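Robôs aprendem a arrumar o quarto, um lixo de cada vez

A Jokamis passou março a ensinar braços robóticos a fazer o que muitos adolescentes adiam até ao fim de semana. A empresa gravou 3000 demonstrações de tarefas domésticas em quartos alcatifados, para alimentar o Prillano, o seu sistema de aprendizagem. Cada exemplo dura cerca de 70 segundos e o lixo volta depois ao chão, para a tentativa seguinte.
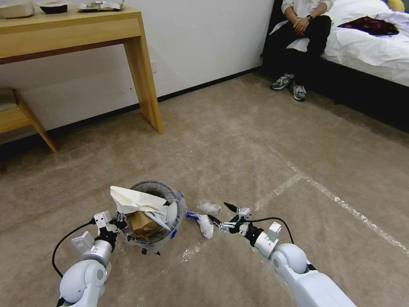 Para Skinner, o número impressiona menos do que parece: três mil repetições no mesmo género de quarto ensinam sobretudo esse género de quarto, e papel amarrotado nunca se amarrota duas vezes da mesma maneira.

A Jokamis responde com mais lixo. Das gravações, 148 foram rejeitadas na revisão, quase todas por causa de sacos de plástico. A próxima ronda arranca em Dratwood, com 10 quartos novos e cozinhas prometidas para mais tarde.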